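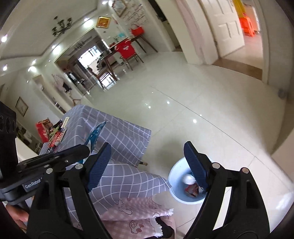 A mesa com a toalha quadriculada e, no chão, a lixeira redonda azul-clara.

Punusmont: embalagens de mesa
LEIA-ME da versão 3

Oi! Se você caiu aqui procurando uma coleção séria sobre reciclagem, já aviso que o negócio é bem mais caseiro. O Punusmont é uma planilha (e um punhado de textos de apoio) sobre o que passa por uma mesa de lanche: pacotinhos, caixas abertas, papel amassado, embrulho de bala, e para onde vai cada coisa na hora de arrumar. Comecei sozinha, depois a Paloma Mercado entrou e botou ordem nos nomes das colunas, e eu agradeço até hoje, porque a primeira versão tinha "vermelho", "verm." e "vermelhinho" como três cores diferentes.

O que tem dentro

itens.csv: 426 linhas, uma por embalagem ou sobra. É o arquivo principal.
categorias.csv: as 14 categorias que a gente usa, com uma frase explicando cada uma.
arrumacao.txt: minhas anotações corridas sobre a ordem em que eu limpo a mesa. Tem erro de digitação, deixei.
tecidos.txt: um extra sobre toalhas e panos. Explico mais abaixo.

Colunas de itens.csv

id: número da linha, sem significado nenhum.
tipo: pacote, caixa, embrulho, tira, papel solto, outro.
cor_principal: a cor que você diria se alguém perguntasse de longe. Azul-petróleo entrou como cor própria depois de muita briga (boa!) entre mim e a Paloma. Tem um pacote plástico dessa cor em cima da toalha na foto lá do começo, com uma ponta brilhante, e eu me recuso a chamar aquilo de verde.
cor_2: opcional. Embrulho verde com escuro, papel vermelho com marrom, esse tipo de coisa.
brilho: sim, não, só na ponta. O "só na ponta" parece frescura, mas aparece bastante.
estado: fechado, aberto, vazio, amassado, não sei. Usem o "não sei" sem culpa! Pacote fechado e pacote vazio mas esticadinho enganam qualquer um.
onde: mesa, chão, lixeira, caixa maior.
dentro_de: preenchido quando uma embalagem está dentro de outra. O caso clássico é a caixa vermelha aberta com embalagem marrom dentro, que dá duas linhas, uma para a caixa e uma para o que ela guarda.
destino: lixeira, fica na mesa, armário, dúvida.

Como eu decido o destino

Primeiro mexo no que está na beirada. Coisa pequena encostada no canto da mesa escorrega, e toalha que cai pelo lado puxa tudo junto se você passar a perna nela (experiência própria, com um pote de biscoito inteiro). Depois junto o que é miúdo num canto só e olho um por um. Vazio vai para a lixeira. O que ainda tem comida vai para dentro de uma caixa aberta, se tiver uma por perto, e a caixa vai para o armário.

Papel amassado é sempre lixeira. A A-yeong Joo não concorda, ela alisa e guarda os bonitos, então as linhas que ela anotou têm mais "dúvida" do que as minhas. Não uniformizei. Quem for usar a planilha para comparar pessoas vai achar isso ótimo; quem quiser uma resposta só, filtre pela coluna quem_anotou, que entrou agora na versão 3 e que eu esqueci de listar ali em cima.

Sobre a lixeira: prefiro as redondas e sem tampa, no chão, bem ao lado do tecido ou da mesa. Com tampa eu acabo deixando o lixo em cima dela, e aí só mudei a bagunça de lugar.

Os panos

O tecidos.txt nasceu de uma mania minha. Toalha de grade branca sobre fundo azul-acinzentado é linda e eu não troco, mas embalagem azul some nela no fim do dia, quando a luz já foi. O xadrez vichy rosa e branco, com desenho de bichinho por cima, tem o problema contrário: qualquer papelzinho vermelho parece parte da estampa. E franja desfiada segura farelo que é uma beleza, vale sacudir antes de dobrar. No arquivo anotei cor do fundo, desenho, se tem franja e uma nota minha de quanto aquilo atrapalha a arrumação. A nota é puro palpite.

O que não tem

Não tem marca. Chegamos a ter uma coluna para isso e tiramos na versão 2, dava um trabalho danado e metade ficava em branco. Também não tem validade nem preço. O peso só aparece para as embalagens maiores, de 200 g para cima, e mesmo assim copiado do rótulo. Os pequenos ficam com a célula vazia, por favor não leiam isso como zero!

Problemas conhecidos

Os acentos quebram se você abrir o CSV no programa errado, escolha UTF-8 na importação.
"Tira" é uma categoria ruim. Jogamos ali tudo que era comprido e fino, de papelão creme a fita de fechar saco.
Os comentários longos são cortados em 2000 caracteres. Só aconteceu comigo, na linha em que resolvi contar a história do pote de biscoito.
Tem muito mais lanche de dezembro do que do resto do ano, o que puxa as cores para o vermelho e o verde.

Como contribuir

Mande as linhas novas no mesmo formato, uma embalagem por linha, e assine em quem_anotou. Se quiser inventar categoria, fale antes com a Paloma, que 14 já é o limite da paciência dela. Correção de cor eu aceito na hora, menos a do azul-petróleo.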